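The man who says your wardrobe is not the problem

Benedikt Baumgart has spent years listening to decluttering advice, and he would like some of it thrown out.

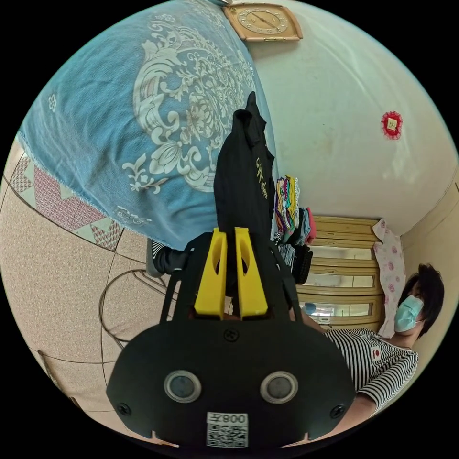

I had gone to see him expecting to disagree. Decluttering is a hard thing to be against. It costs nothing, the charity shop gets a few bags, and everybody I know who has done it talks about how much lighter they felt. Baumgart, who mends and alters clothes from two rooms above a bakery in Gronach, has heard all that too.

"They feel lighter for a fortnight," he said. "Then they come to me with something new that doesn't fit."

He is a tall man with a habit of looking at your sleeves while you talk. He looked at mine for most of the first half hour, then asked whether I knew the left cuff was coming away. I did know. I had known since February.

His complaint is with the sums. The usual advice says that if you haven't worn a thing for a year, you should let it go. Baumgart thinks the year was plucked out of the air and that it suits the people who sell clothes very nicely. A funeral coat might come out once in three years. A good thick jumper might sit through two mild winters. "You throw out the coat, somebody dies, you buy a coat," he said. "Where is the saving?"

I put it to him that most of what people get rid of isn't funeral coats. It's tops bought in a sale and trousers from a thinner time. He agreed with that more quickly than I expected, and then took some of it back. A pair of trousers from a thinner time, he said, can very often be let out, provided there is cloth in the seam. Cheap ones have none. He pulled a pair off the rail behind him and turned back the waistband to show me a seam allowance hardly wider than a bootlace. "This one I can't help. But the owner didn't know until she asked, and most people don't ask."

He would say that, of course. A man who charges for alterations has every reason to tell us to alter things, and I told him so. His prices are on a card by the door: a trouser hem is 26, relining a coat starts at 82. You can buy a whole coat for 82, if you aren't fussy.

"You can," he said. "And then in two years you can buy it again."

I am still not sure about this. It is the argument for every expensive thing ever made, and in my experience the expensive boots leak as well. When I asked whether he had ever kept track of how long his repairs lasted, he said no, he hadn't, people didn't come back to tell him when things went right. That seemed to me a large hole in the case, and I think it seemed so to him too, because he got up and made coffee.

For another view I rang Burgi Hollenstein, who ran a second-hand clothes shop in Au until she retired and who has known Baumgart long enough to be rude about him. She thinks he is half right and goes on too long.

"Benedikt only sees the good stuff," she said. "People don't carry rubbish up his stairs. I saw the rubbish. I had bags left at the back door that I wouldn't have opened without gloves."

What she did notice, over the years, was that donations came in waves. There would be a book or a television series, and for a few weeks the shop would be full to the ceiling with plain, decent clothes in good order, cleared out by people who had been told to. Some of those same people would be in again before the season was out, looking for a plain, decent jacket. "I sold one woman her own cardigan," she said. "She didn't recognise it. I charged her the full price."

I can't check that story and I suspect it has improved with telling. Still, it fits with something Baumgart had said, which is that the trouble starts with how we look at what we own. We look when we're fed up. Nobody clears a wardrobe on a good morning. So things are judged in a bad light by someone in a bad mood, and the new thing in the shop window gets judged on a Saturday sort of feeling, with music on.

His own method, if you can call it that, is dull. He empties one shelf at a time and tries everything on, in daylight and with shoes. Anything that's wrong goes on a chair, and he writes down what is wrong with it. "Too small" doesn't count. Too small where? If he can't say what is the matter with it, it goes back on the shelf. If he can, he decides whether it is worth fixing, and only then does it leave the house.

I asked how many shirts he owns himself. He wouldn't say at first, then admitted to 40, several of them from the same maker in Dulterdale, who closed down. He has been buying them up from other people's clear-outs. "So you see I'm glad somebody does it," he said.

It was the most cheerful he had been all afternoon, and it does rather weaken his position. A man with 40 shirts may not be the best person to tell the rest of us that the cupboard is fine as it is. He showed me one of them, blue, with the collar turned so that the worn side was underneath. It was neat work. I wouldn't have spotted it.

There is one piece of modern advice he does accept, and that is turning the hangers round. You hang everything with the hook facing the wrong way and turn each one back as you wear what's on it. He likes it because it tells you something and asks you to do nothing. He tried it with his own clothes and found that he wore the same few things all winter. I asked what he did about the others.

"Nothing," he said. "They weren't in the way."

Before I left he took my jacket from me and fixed the cuff while I stood there in my shirt. It took him less time than it had taken to drink the coffee. He didn't charge, and I noted that too, since it is hard to be fair to a man's arguments when he is holding your sleeve. The cuff has stayed put so far. The other one has started to go.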